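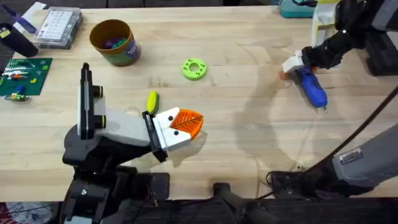

Why table tops move, and how to fix one down so it can

1/ A solid timber top changes width with the seasons. It gains moisture when the air is damp and loses it when the heating is on. Length hardly changes at all. Almost every cracked or cupped top I get asked to look at was screwed down by someone who allowed for neither.

2/ Working example for the thread: the top I made last winter for Pui-shan Chou. Oak, 1126 mm wide, edge-jointed boards, oil finish, on a four-leg frame with rails all round.

3/ Moisture content first. A heated house in January will pull timber down to 7 per cent, sometimes lower. The same room in a wet September with the windows open might bring it up to 11. Call it a swing of four points.

4/ Flat-sawn oak moves by close to 0.3 per cent of its width for each point. Four points is 1.2 per cent. On this top, that is 13.5 mm between the driest and dampest weeks of the year.

5/ Quarter-sawn is better. Use 0.18 per cent a point and the same top moves 8 mm. You pay for it at the yard. On anything under 500 mm wide I don't bother.

6/ These are free-movement figures. A good finish slows the exchange, so short wet spells are smoothed out. It does not stop it. Oil slows it a little, varnish rather more. Neither changes the total if the room stays damp for three months.

7/ Finish both faces. A top oiled on the show side only takes up moisture faster from underneath, and cups. Same number of coats top and bottom. The underside doesn't need rubbing down between coats.

8/ End grain takes up water many times faster than the face. Two extra coats there, put on while the previous one is still tacky.

9/ Fixings. Three that work: wooden buttons in a groove, slotted metal plates, figure-of-eight plates. I use buttons on the end rails and slotted plates on the long ones.

10/ Decide where you want the top held still. Usually the centre line. One tight screw in the middle of each end rail, then everything else free to slide across the width. The movement is now shared, so each long edge needs just under 7 mm.

11/ That is total travel. If you fit the top in the middle of the range you need half of it each way. If you fit it in January, all of it will be outwards. Set the buttons to suit: 7 mm clear in January, hard up in a damp autumn would be wrong the other way round.

12/ Grain direction on a button matters. The tongue should be long grain. Cut it across and it will snap the first time someone lifts the table by its top.

13/ Breadboard ends: glue the middle 80 mm only, peg the rest through elongated holes. Expect the ends of the cross-piece to stand proud in winter and sit shy in summer. If that annoys you, leave them off. I mostly do.

14/ A question from Yen-ting Chow: should the boards be alternated, rings up, rings down? It makes little difference to total movement. Alternated boards give a slight ripple. All one way gives one long curve, which the frame will usually hold flat. I choose by which face looks better.

15/ Another: what about a biscuit or dowel in every joint? For alignment, fine. For strength, a clean edge joint with fresh glue is already stronger than the timber next to it.

16/ Let the boards sit in the room, or one like it, before the final planing. Mine had 2 weeks in stick after rough sizing. One board went badly out of wind and became drawer fronts.

17/ Measure it. A pin meter is good enough. Read in several places, away from the ends, and with the pins along the grain. I have a Demeris, which reads a touch low against a friend's Osham. The offset is steady, so I write it on the case and forget about it.

18/ Oil test, while I had offcuts. Ko hardwax on one, Diterier on the other. Ko took longer to go off and left the colour closer to bare wood. Diterier was harder after a week and slightly yellower. I used the Ko. Small sample, one species, so don't read much into it.

19/ Results so far. I scribed a pencil line on the underside against the rail on fitting day. By September the edge had moved out 4 mm on one side and 3.5 mm on the other. Less than the sum allows for. The room is drier than I assumed, and two of the boards are nearer quarter-sawn than I gave them credit for.

20/ Correction to 11, which I worded badly. Fitted in January: leave the full gap for outward travel. Fitted in September: leave the gap on the inward side. Thanks to the three people who wrote in before breakfast on Sunday.

21/ Several asked about plywood and veneered board. Movement is small enough to ignore at this size. Screw it down straight through the rails.

22/ For other timbers look up the tangential figure and use the same sum. Beech is worse than oak. Teak is a good deal better. Width × figure × points of moisture, then halve it if you fix at the centre.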